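February, equipment budget, afternoon

Back on the arm purchase with Henrik, and I'm a lot happier than I was this morning! The Skokon quote includes the two-finger gripper, Reuter wants another 842 for theirs (plus 53 shipping, which, come on). Before anybody signs I wanted to see how much table we need, so I put the arm on its green platform at the back of the wood-top table in the sim and brought the gripper straight down by the two little blocks.

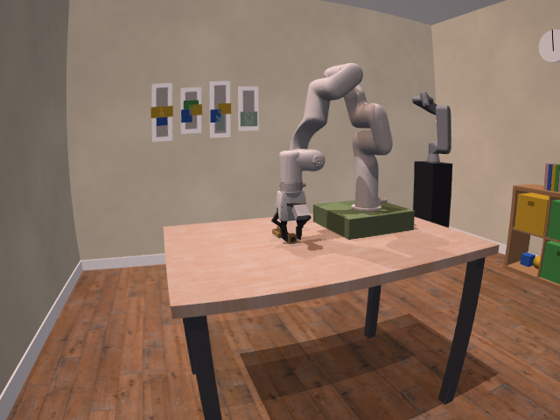
Money so far

- Gripper: leaning Skokon, 842 stays in the pot
- Platform: Dulalmont can build one for 1,000, lead time 6 weeks. Albane Bodin thinks our shop could do it for less, she's pricing steel
- Second arm on a pedestal: next year's money, but keep the floor space behind the table free in the Drudenstead layout
- Table: not ordered yet!! Need a depth from me first

Henrik wants the spare fingertips on the same order. Fine by me, ask Skokon if they come in pairs.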